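Folding by Hand, Folding by Gripper: Automation at a Laundry Service
Project report, Work and Technology course, Ammann Technical College

1. Background

Skutari is a wash-and-fold laundry service. Customers leave clothes at the counter and get them back clean and folded. Washing and drying have been done by machine from the start, but the folding has always been done by hand at long tables behind the shop. When we began the project, 9 people worked as folders.

Last year the owners signed an agreement with Hiter, a small company that is developing a folding robot called Flollex. The robot learns from recordings of people doing the same task. Some of the folders now spend part of their week making these recordings with hand-held grippers, one in each hand. Our question was what this has changed for them.

2. How we worked

We interviewed six folders, the shift manager and one engineer from Hiter. We also spent two afternoons watching the work, one in the shop and one in a home where recordings are made. Hiter wants clothes handled in ordinary rooms as well as on shop tables, so much of the recording takes place on beds.

3. The work with the grippers

A shop folder uses all ten fingers, the palms and often the chin. With the grippers there are only two yellow fingers on each side, and they open and close. The folder has to plan where to pinch the cloth before moving. Smoothing, which takes a second with a flat hand, has to be done by dragging or pulling at the edges.
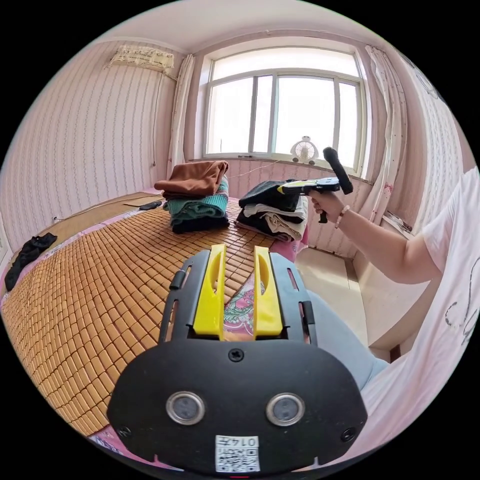

According to Marius Hodoroagă, the slow pace was harder to get used to than the tool. In the shop he was praised for speed for years, and in the recordings he was asked to pause between one garment and the next and to leave out the small shortcuts he does without thinking. He said it took him 13 sessions before he stopped feeling clumsy.

The others told us much the same. Two of them had sore wrists in the first weeks. Sessions were then shortened and a break was added in the middle, which both of them said helped.

4. What counts as a good recording

In the shop, a good folder handles 200 pieces in a shift. In recording the target is 100, and a piece can be rejected. The usual reasons are that a gripper was set down halfway or that the garment was pulled out of view. Dark trousers and long sleeves were named most often as difficult. Thick knitwear was considered easy to pick up and hard to fold flat.

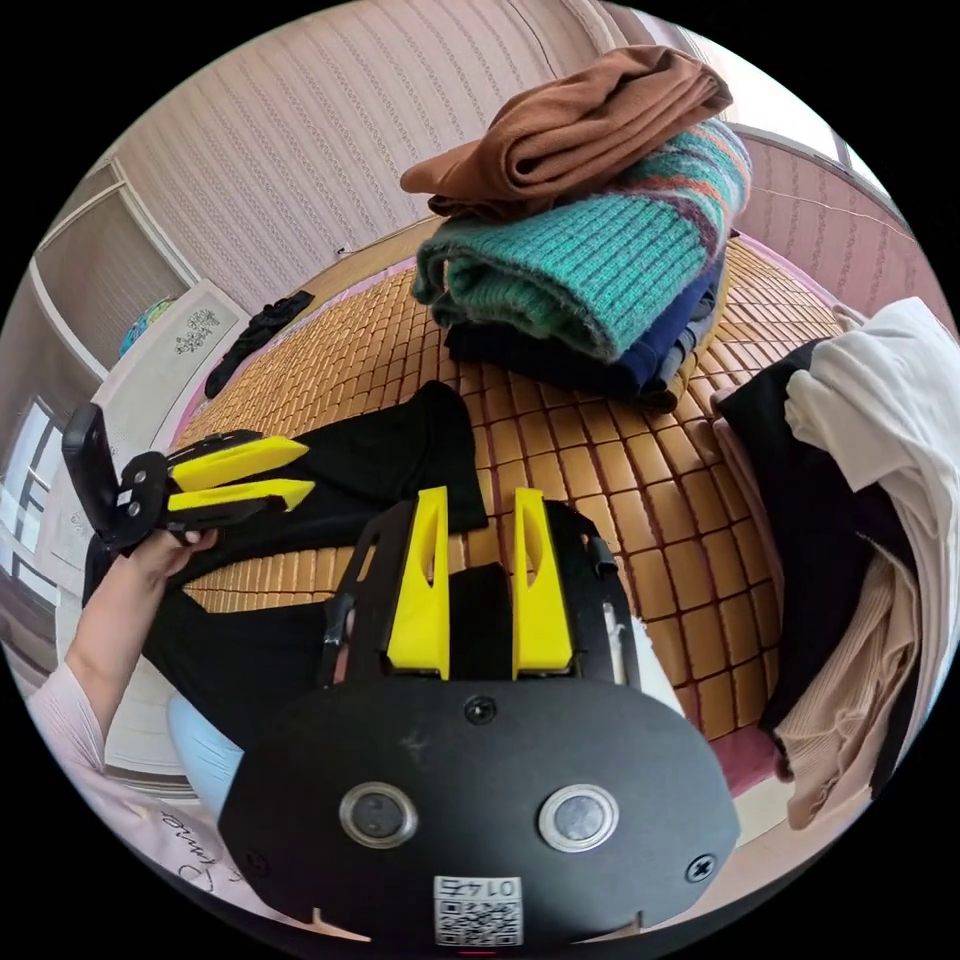 Figure 2. Two grippers at a black garment, with folded clothes stacked behind.

Rejected pieces were a sore point. At first the folders were only told how many had been turned down. After some complaints, Hiter began sending back a short reason for each one. The shift manager thought this was the most useful change of the whole year. We agree that it mattered, as people could now correct what they did.

5. Changes in the working day

The shop tables are loud and social, with a radio and plenty of talk. Recording is quiet, and it is usually done sitting down. Three of the six folders preferred it, mainly for the rest it gives the legs. Two missed the company of the others. One had no strong opinion.

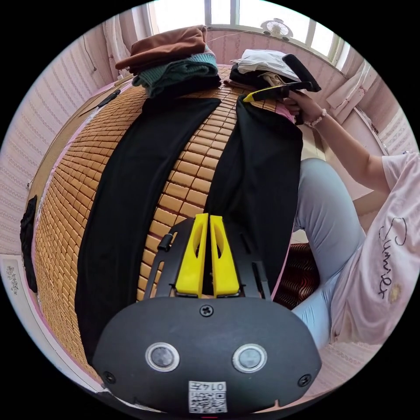 Figure 3. Recording while seated at the side of the bed.

Pay is the same per hour for both kinds of work. The speed bonus, however, exists only in the shop, so anyone who records a lot can end up earning less. The shift manager knew about this and said it was being discussed. It had not been settled when we finished our interviews.

6. Jobs

All six folders brought up the future of their jobs before we asked. They know what the recordings are for. The owners have promised in writing that the present staff will be kept on until the end of the agreement with Hiter. The promise does not cover the time after that.

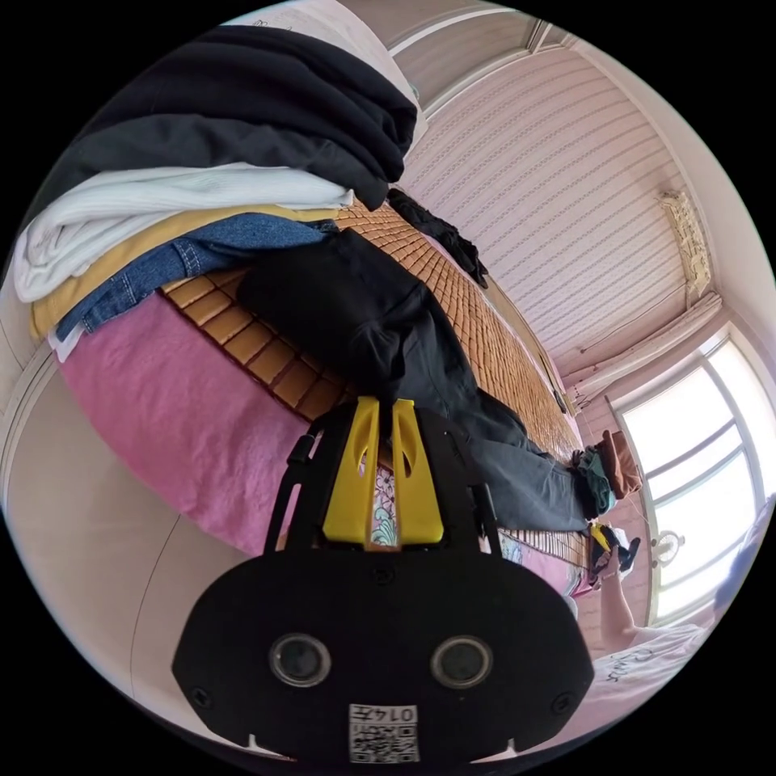 Will the robot replace the folders at Skutari?
The engineer expects it to take over towels and T-shirts first, and people to keep sorting, checking and folding the difficult items for several years.

The folders themselves were more doubtful. Towels are the easy part of the day, they said, and if those go, the remaining work will be harder and more tiring. We had not thought of this before the interviews, and we would look at it more closely if we repeated the project.

7. Limits

Six people is a small group, and all of them had agreed to record. We did not speak with the three who had declined. We have also not seen the Flollex robot fold anything, so what we write about it comes from the engineer alone.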